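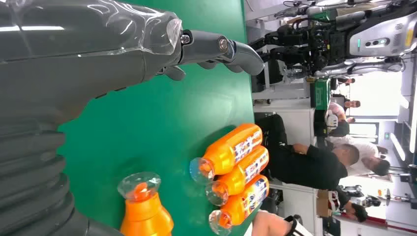 Bottle work on the green table, arm in its plastic wrap.

Palacios Rental Arm - Frequently Asked Questions

Updated August 17, 2021. Prices are on the quote sheet, not here. If your question isn't below, write to Nandini Arumugam on the Mistdale desk.

What do I get when I rent?

One arm with hand and wrist camera, the controller, the stop button on a long cord, a starter roll of clear film, two spare fingertips sets, power cables. Laptop is extra. Table is extra. Most people have a table.

Single arm or pair?

Either. Pair costs less than two singles. Pair needs its own circuit.

How long is the shortest rental?

6 days. That includes the setup day, does not include shipping. We used to do shorter ones and people spent the whole time on setup and then asked for an extension, so no.

Can I extend?

Yes if nobody has it booked after you. Ask before the last two days. Esmaeil Nazari keeps the calendar.

What can it pick up?

Small bottles, cartons, cups, folded cloth, hand tools, fruit if you go easy. Drink bottles are the usual first job. Standing up is simple. Lying down is harder, and lying down side by side touching each other is harder again, fingers need somewhere to go. Start with a gap between bottles and close it up as you get better.

What can't it pick up?

Coins. Paper flat on a table. Anything oily. Live animals (we were asked). Glass at your own risk, see damage.

Can it open a bottle?

With two arms, yes, loose caps. Factory-tight caps no. Crack them by hand first and put them back on finger tight. One arm alone can't do it unless you clamp the bottle to something.

Full bottles or empty?

Both fine. Full ones are easier in one way, they don't skate off when a finger bumps them. Half full is the annoying one because the liquid moves and the weight goes with it. Whatever you train with, use the same for your demo.

Why the film?

Keeps drips and dust out of the wrist. Wrap it for anything with liquid in it, wrap it for food, wrap it for powder. Leave the fingers bare. Leave slack at the wrist, it will bunch up a little and that's OK. If you pull it tight the wrist can't turn all the way and you get error 80 on the screen.

What is error 80?

Wrist is pushing against something. 9 times out of ten it's film. Unwrap, rewrap looser, clear the error, go on. If it comes back with no film on, stop and call.

Do I have to use your film?

No. Any clear kitchen-type film works. Not tape. Please not tape on the covers. We got one back from Drundale that took Maximiliano Paredes a full afternoon with a hair dryer.

Does shiny film bother the camera?

Can do. Wrinkles throw highlights when the ceiling lights are strong. If the picking gets worse after you wrap, turn the arm a bit or switch off the light right over it. Smooth the film near the camera with your thumb. Don't cover the lens itself, obviously.

What color table?

Plain and matte. Green is good with orange, red or white objects. Not good with green objects. White tables work but shadows get stronger. No wood grain please, no patterned cloth. We can ship a green mat, ask for it when you book.

Do labels matter?

Not for reading, the wrist camera is not a barcode reader. It does use the label as a patch of color, so a bottle with its label and the same bottle without are two different things to it. Same with caps. Clear caps are harder then colored ones. If your bottle has a clear cap, get a few more practice runs with the cap pointing different ways.

How many practice runs do I need?

Depends. One bottle, one spot, one box to put it in: an hour or two of somebody driving the arm by hand. Messy table: days. Carine, our training course, goes through this with you on your own objects. Esperanza Valcárcel teaches it, remote or on site.

Is Carine included?

First session yes. After that billed by the half day.

Do I need a programmer?

For the basic jobs no. Drive the arm, press record, do the job, press stop, repeat. For anything where it talks to your own system, yes you want somebody who codes. We don't supply that person.

How much room does it take?

Table plus walking space on the open side. Keep people out of arm reach while it's moving on its own. People working at the next bench are fine as long as the bench is outside the floor line. Tape for the line is in the case. (Tape on the floor is fine. See above re: covers.)

We have an open office / event / classroom. OK?

Usually. Tell us first. Things to think about:
- bags and straps on the floor near the cables
- who holds the stop button. One person, by name, the entire time
- other machines on the same power strip. Don't
- noise, it isn't loud but it isn't silent

Can we run it next to another robot?

Yes. Give it its own network channel, Esmaeil will tell you which. Cameras can see each other's lights, doesn't hurt anything so far.

What is the ribbed sleeve and can I take it off?

Covers the joint and the wires in it. Don't take it off. Don't wash it, wipe it with a damp cloth. If it tears send us a picture, we mail a new one and Maximiliano walks you through the swap on a call.

There's a screw loose on a finger.

Small hex key in the lid of the case. Snug, not hard. If the screw is gone, part number 1082, we send it free. Don't substitute one from the hardware store, the length matters.

I spilled on it.

Stop button. Unplug. Take film off, throw it away. Wipe. If it stayed outside the film you're fine, wrap again and carry on. If anything got in past the wrist leave it unplugged and call. Juice and soda are worse than water. Do not run it to "see if it's ok".

Who pays for damage?

Normal wear us. Fingertips us, first two sets. Drops, spills inside the wrist, glass in the joints, you, up to the deposit. Purificación Mateos handles deposits and will send photos of whatever she's charging for.

How do I ship it back?

Same case. Arm folded the way the card in the lid shows. Film off, no bottles in the case (yes). Pickup is arranged by us, you just need someone at the door to sign.

Can I buy one instead?

Sometimes we sell older units after a rental season. Ask Nandini to put you on the list. Rental paid in the last 6 months comes off the price.

Do you keep our recordings?

They stay on your laptop unless you upload them to us for help. If you do upload, we delete when the ticket closes. Anything with peoples faces in the background, tell us and we handle it separate. The wrist camera sees a lot more of the room than people expect when the arm tips up, so check before you share with anyone.

Do you ship outside the Mistdale and Drundale areas?

Yes, add 2 days each way. Not charged as rental days.

Can I come see it first?

Mistdale shop, by appointment. Bring your own object, a few of the same one if you can. Half an hour is normally enough to know if it's a yes or a no.

Related pages
Film wrapping, step by step
Booking calendar and blackout days
Carine course outline
Error list, short version
Green mat sizes
Return packing card (print)
Recent: New fingertips for round bottles
Recent: Drundale pickup point has moved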